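Grendotia Community Help > Clubs and Student Projects > Robotics

Our simulated robot keeps dropping the bowl. How do we get a steady grasp?

Posted by Keegan Sutherland, April 28, 2025

Hi all! I'm in the robotics club at Fahy and we've been working on a two-handed table setting task since February. It's all in simulation for now (we call our setup Jison, long story) and I am having the best time with it, even when nothing works. The task is simple to say: pick up a bowl, bring it over to a plate, set it down in the middle. Both hands have jointed fingers and a thumb, and we control every joint ourselves.

Picking up is where we lose. The fingers get to the rim fine, the hand closes, and then the bowl either squirts away across the table or tips over as soon as we lift. We've run 200 tries with the current settings and 41 of them ended with the bowl on the plate. I was thrilled with the first one, I yelled so loud the chess club came in. But we want to enter the Endau student challenge and that score won't cut it.

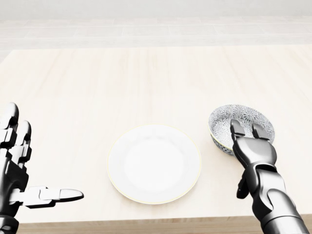
Should the thumb or the fingers touch the bowl first?

Bring them in together if your controller allows it, and if it doesn't, let the fingers touch lightly and hold still while the thumb closes. A hard push from one side moves a light object before the other side can catch it.

That's the advice I got from our mentor, and it makes sense to me, but our thumb is slow. By the time it swings around, the fingers have already shoved the bowl. We tried turning friction way up and it helped a little, then the bowl started sticking to the fingers when we let go. Has anyone been through this? I'd love to hear what worked, even half-baked ideas!

3 replies

Raymonde Li

Oh, I love this problem. We spent a whole semester on mugs and I still get excited when somebody brings it up.

Put friction back where it was. You'll only be tuning around it later, and the release problem you're seeing will get worse when you try other objects. Then look at these, in this order.

Check the collision shape of the bowl. Many simulators will quietly wrap your object in a convex shape, so a bowl that looks hollow on screen is really a solid lump to the physics. If that's happening, your thumb can't get inside the rim at all, and it gets pushed out the moment it tries. Turn on the collision view and look. If it's solid, break the bowl into a ring of small convex pieces plus one for the bottom. Ours took an afternoon.

Slow the fingers down to match the thumb. You said the thumb is slow, so let it start first and give the fingers a later start time. We moved the hand to a pose just short of contact, paused, and then closed everything over the same stretch of time.

Cap the force. If you're using position control with stiff gains, the fingers will keep pushing toward their target no matter what is in the way. Lower gains made a huge difference for us (seriously, it was like a different robot).

After that, lift a tiny bit and wait before you go higher. If the bowl is going to slip, you want to find out near the table!

Wayne Bélanger

Just use a suction cup lol. Way easier than fingers.

Arnel Galang

Suction is fun but I think the Endau rules want the hands you registered with, so check before you swap anything.

I agree with Raymonde on the collision shape, it bit us too. One thing to add: look at your time step. Thin parts like a rim can pass right through a fingertip if the step is too big, and then the solver throws the object across the room trying to fix it. That sounds a lot like your squirting bowl. Cut the step in half and run the same seed again. It'll be slower, but you'll know.

Also, save your failures! We logged 536 of them and sorted them by what went wrong, and most came down to the wrist angle being off before the fingers ever moved. We'd been blaming the grip for weeks.

Keegan Sutherland

You two are the best. Turned on the collision view and the bowl is a solid lump, exactly like Raymonde said. Splitting it up tonight, then I'll try the smaller step.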